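About Us

Hello, and thank you for wandering over to this page, which we suspect is read mostly by people waiting for the kettle. We are Miranda, a small language school on the hill side of Stultdale, and we teach evening and daytime classes in Polish, Italian, Spanish and English to grown-ups of every age and level. We have been at it for 19 years now, and in that time more than 3000 people have come through the door, some of them for a single taster evening and some (you know who you are, Tuscan cookery lot!) for very nearly the whole stretch.

How we began

The school was started by Weronika Wasilewska, who had moved here from Poland with two suitcases and a teaching certificate and found that her neighbours kept asking her how to say things. First it was the couple downstairs, whose son was marrying a girl from Gdynia and who wanted to manage a proper toast at the wedding. Then it was their friends, and before long there were nine people squeezed round a kitchen table on borrowed chairs, conjugating verbs and eating poppy seed cake. Weronika put a card in the post office window that December, took a room above the old Sondico shop in the new year, and named the place after her grandmother, who spoke four languages and could be rude in all of them.

We outgrew that room rather quickly and have been in our present building on Poltemov Lane ever since. It has three classrooms, a lending library on the landing and a kitchen that is far too small for the number of people who like to stand in it.
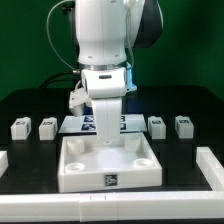

How we teach

We keep our classes small, with never more than 15 in a group and usually a good few less, so everyone gets to talk. And you will talk, we're afraid, from the very first evening, even if all you can say is your name and that you would like a coffee. Grammar comes along too, of course, but we like to bring it in when you've already bumped into the problem and want to know the answer.

Our teachers all choose their own materials. Some love a good textbook and others would sooner bring in a train timetable, a recipe or a very gloomy pop song, and we have found over the years that people learn well from someone who is enjoying the lesson. If a group isn't quite right for you, do tell us in the first fortnight and we'll gladly move you up, down or sideways at no charge.

Most courses run for ten weeks, in the mornings from half past nine or in the evenings from seven. There is a break in the middle with tea and biscuits, and it does tend to run over.

Who we are

Weronika Wasilewska still teaches the advanced Polish class and still makes the cake. The day-to-day running of the school is now in the hands of Weronika Olszewski, who joined us as a student of Italian, stayed on to help with the enrolment forms and somehow never left. Yes, two Weronikas! We answer to "Big W" and "Little W" on the telephone, although we have never quite agreed which is which, so just ask for either and you'll be looked after.
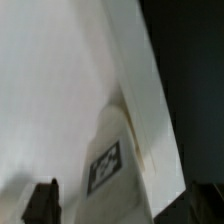
Between us we look after the library as well, with 400 books, from picture books and easy readers up to some very fat novels, and you're welcome to borrow from it for as long as you are enrolled. Do write in the margins if it helps. Plenty of people before you have, and it is rather nice to come across a stranger's pencilled guess at a word you were stuck on yourself.

Come and see us

If you'd like to sit in on a class before you sign up, please do. The first visit is free, and you only need to ring or drop us a line beforehand so that we can put out a chair. The front door sticks a bit, so give it a good push.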